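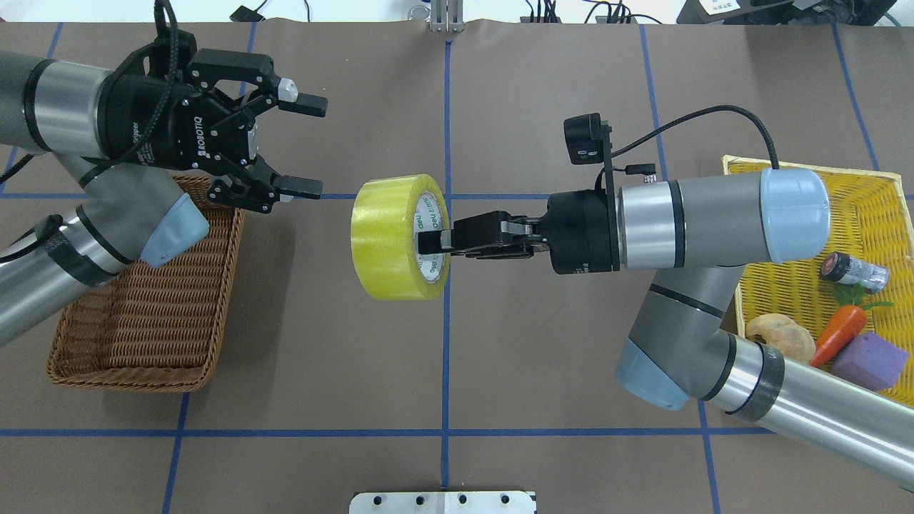 1/ Bimanual handover, the result everyone in my feed has been passing round. Left arm, right arm, a roll of tape between them. I've spent a week with the Prolus write-up and its numbers, and I have some grumbles. Long one, sorry.

2/ The claim first, so I'm being fair. Two arms, one learned policy, objects moved from the basket on one side to the basket on the other by passing them over in mid-air. 146 test handovers, and a headline rate that made people use the word "solved". I don't like that word.

3/ I do like the task. Handing a thing from one gripper to the other is harder than picking it up. Both arms have to agree where the object is, one has to let go at the right moment, and the one letting go can't see much past its own fingers.

4/ But look at the grasp. The right gripper has its fingers through the core of the roll and holds it from the inside. That's a lovely grasp! It leaves the whole outside of the roll free for the other gripper. Now do it with something that hasn't got a hole in it.

5/ You've got a carrot and a bread roll (toy ones) in the yellow basket, and a purple foam block. None of those can be held from the inside. So the receiving hand and the giving hand have to share the outside, and that's where I'd expect the trouble.

6/ Does the write-up split the results by object? It does not. One number for the lot. I wrote and asked. The answer was polite and said a breakdown was "planned for the longer version". Fine. I'll read the longer version.

7/ Why it matters: if the tape goes across nearly every time and the bottle goes across half the time, the average tells you how often somebody chose to test the tape. It tells you very little about the method.

8/ Next grumble, the demonstrations. The policy was trained on 393 of them, all done by a person steering both arms. Small number, and they make a point of how small. OK. But how many people did the steering? One skilled operator with tidy habits is a very different data set from five people who each do it their own way.

9/ Wanda Holloway asked exactly this at the Arnico workshop in January and got "mostly one operator". Mostly! I've been chewing on that word ever since.

10/ Then the tabletop. Brown paper with blue tape marking it into rectangles. I've no quarrel with a marked-up table, I've got one myself. My question is whether the starting positions in the tests were drawn from the same squares as the ones in training. If they were, say so. If they weren't, say that louder, it would be the best thing in the paper.

11/ Same for the baskets. Wicker one under the left arm, yellow one under the right. Were they ever swapped? Ever shifted by a hand's width? I can't find a line on it anywhere.

12/ Somebody will reply "you just don't like learned policies". I run one! Ours is called Sima and it's worse than theirs. I've also fooled myself with it more than once, which is how I know where to poke.

13/ Last autumn we had Sima at a rate I was ready to put on a poster. Then we moved the table lamp. I won't post what happened to the rate, but there was no poster.

14/ What they did well, and I mean this. They kept the failed runs in. They say what counts as a drop (the object touches the table before the second gripper has closed, even if it gets picked up again after). Plenty of people quietly count that as a pass.

15/ They also ran a plain scripted baseline, with fixed meeting point and fixed timing. It came out at 70 per cent. Read that again. A script with no learning in it gets 70 per cent on this set of objects. The learned policy beats it, yes, but the gap is a good deal smaller than the threads I've seen would have you believe.

16/ And the script wasn't tuned. Two paragraphs on the policy's training schedule, 2 sentences on the baseline. I'd love to see what a bored student could do with that script in an afternoon.

17/ What would change my mind:
Results per object.
A second operator's demonstrations, kept apart.
Baskets swapped left for right.
One object that wasn't in the training set, and please don't make it another roll of tape.

18/ Somebody asked me if the Jasora group has repeated it. Not that I've heard. They've got the arms for it. If anyone there is reading, I'd trust a dull repeat from you over another clever extension from anybody.

19/ Corrections welcome, especially from the authors. If the per-object table is already out and I've missed it, post the link underneath and I'll pin it to the top of this thread.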